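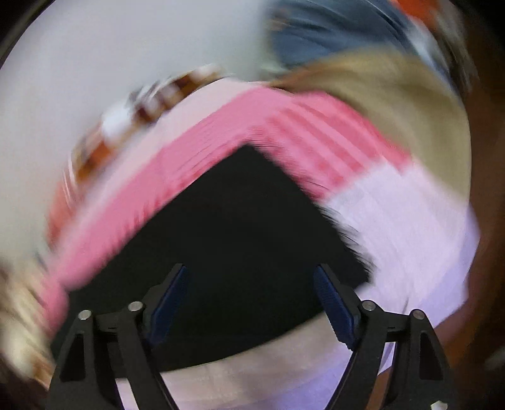 Maltetti Hand Unit, second version: review
By Annunziata Bianchini, June 29, 2022

We bought five of these for recording cloth handling demonstrations by hand, to replace remote control of the arm over a Lubis joystick. The operator holds the gripper, works through a heap of fabric and the camera records from behind the jaws. After 3710 recorded picks I have a fair idea of what the tool does well.

The linkage is the best part. The pivot pins have stayed tight and the jaws still meet squarely. The ribbed blue pads hold knits without bunching them, though thin lining slips if the squeeze is light. Spare pads come in pairs and take a minute to fit.

The weak point is fast wrist rotation. Turn the tool quickly over a pile and the fabric smears into arcs while the jaws stay fairly crisp. Our training script rejects those stretches — 500 picks were lost this way before we told operators to slow down on the approach. Joystick sessions never had the problem, but they took far longer per garment.

The supplied Cunwood software exports cleanly, but it names files by session only, so we rename everything by operator. The manual says a fix is due in July.

Four out of 5. I would buy it again for laundry and soft goods.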